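**Tivuswood bench cell - progress report to Nultura, March**

Work this period went on the gripper end of the cell. The arm itself has needed nothing beyond its normal greasing and has run every working day except one Tuesday, when we had it down for the finger change.

**Gripper refit**

The old fingers had worn at the tips and were letting bowls slip on the lift. We fitted the new pair, re-seated both mounting brackets and tightened all the bracket screws to the setting in the Caruso manual. The left bracket had been sitting slightly proud - a burr on the mating face, now filed off. The open and closed positions were then taught again from scratch, as the old values no longer matched.

The wrist camera was refocused on the same day. Its view takes in both fingers and the brackets, so we can now check the screws from the desk at the start of each shift without stopping the cell. 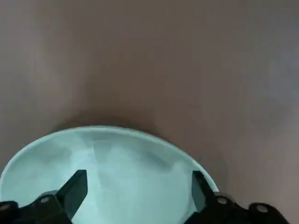

*Wrist camera view: fingers open inside the empty pale green bowl, bracket screws in sight on both sides.*

**Test runs**

We ran 56 pick attempts after the refit, and 49 were good. Of the 7 failures, most came from the approach height being set too low, so that a fingertip touched the bowl before the close command. We have raised the approach by 15 mm and will repeat the full set before claiming any improvement.

**Upkeep**

The weekly check sheet now has a line for the finger tips and one for the bracket screws. The cable tie at the wrist has been replaced twice and we would like a proper clip there.

**Spend and next steps**

The fingers came out of the spares line of the Cuvance grant. One spare pair is on the shelf and we ask to order a second, as delivery is slow. Next period we will repeat the test set, fit the wrist clip and write up the finger change as a one-page instruction for the evening shift.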